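Trurnlow Work Board, White
Item 968-W
Sold by Fornholm Bench and Table Supply

Overview

The Trurnlow Work Board is a flat rectangular surface for use on top of an existing table. It gives a light, even background for sorting, assembly and paperwork, and keeps small tools and parts off the tabletop. The board has no raised lip, so items can be slid on and off from any side.

The top is a cool off-white with a low-gloss finish. The rim is left in beige-brown. Both faces are flat. Only the top face is finished for work; the underside carries four felt pads and should stay down.

Specifications

Finish: white top, beige-brown rim
Edge: square, lightly eased
Thickness: 15 mm
Maximum distributed load: 100 N
Surface temperature limit: 60 °C
Pads: felt, replaceable, set of four included
Pack quantity: 1

Use

Place the board on a level table with all four pads in contact. The full underside must be supported. Do not bridge a gap between two tables or let a corner overhang. Staplers, hole punches and similar hand tools can be used directly on the board. For cutting, add a Cukon cutting sheet. A blade used on the bare top will leave a permanent line, and scored boards are not accepted for return.

The board is not rated for hot tools, clamps or solvents.

Cleaning

Wipe with a damp cloth and a mild soap, then dry. Ink and pencil come off with a white vinyl eraser. Abrasive pads dull the finish and leave visible streaks under a bench lamp. Do not soak the rim.

White work board on a light wooden table, with a black and silver-gray item lying across it.
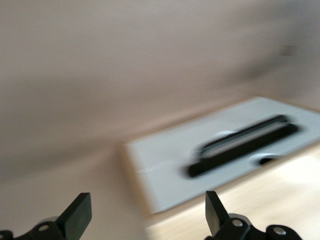 Trurnlow Work Board, white, on a light wood tabletop.

Accessories

Cukon cutting sheet, gray, self-adhesive corners
Rana storage sleeve, holds two boards upright
Replacement felt pads, bag of 200

The Rana sleeve fits all Trurnlow boards made since the change to the thinner rim. Earlier boards need the wide version, which is ordered separately.

Ordering

Single boards ship flat in a carton with corner guards. Orders of 100 or more go out on a pallet and require a dock or a lift gate at delivery. Check the corners before signing. Damage found later should be reported with the carton label number. The next production run is scheduled for September.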